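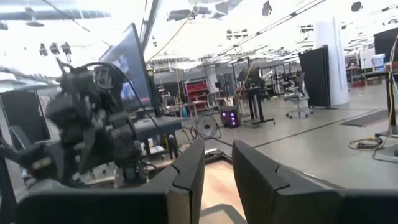
Water meter replacement starts in September

Crews will begin replacing water meters on the east side of Flarklow in September and work west from Geris Road. The first stage covers 855 homes and shops. The old meters have been in the ground a long time, and many of them read low or have to be read by hand.

You will get a card on your door five days before the crew reaches your street. The water will be off for a short time while the new meter goes in. You don't need to be home unless your meter is inside the building, in which case please call the water desk to set a time.

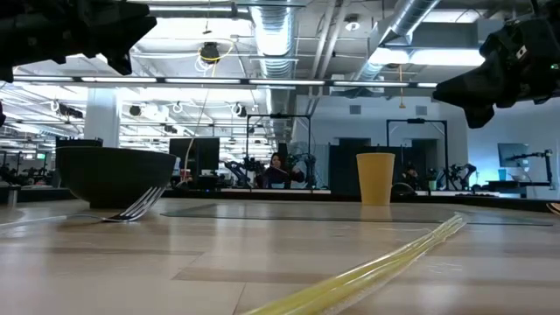
Before the crew comes, clear plants, trash cans and parked cars away from the meter box. Afterward, run a cold tap outside or in the tub for a few minutes. The water may look cloudy at first – this is air in the line and it clears by itself.

There is no charge for the new meter. Rates stay the same, and your next bill will show two readings, one from each meter.

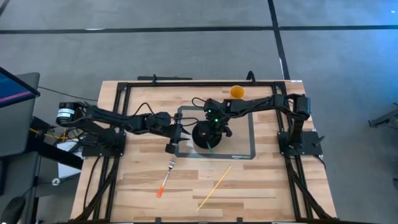

Homes on the Darko side of the creek are in the second stage, and those dates are not set yet. If you have a private shutoff valve that sticks or leaks, have it looked at before your turn comes up. The water desk is at extension 401 and picks up from 8 a.m. to 4 p.m.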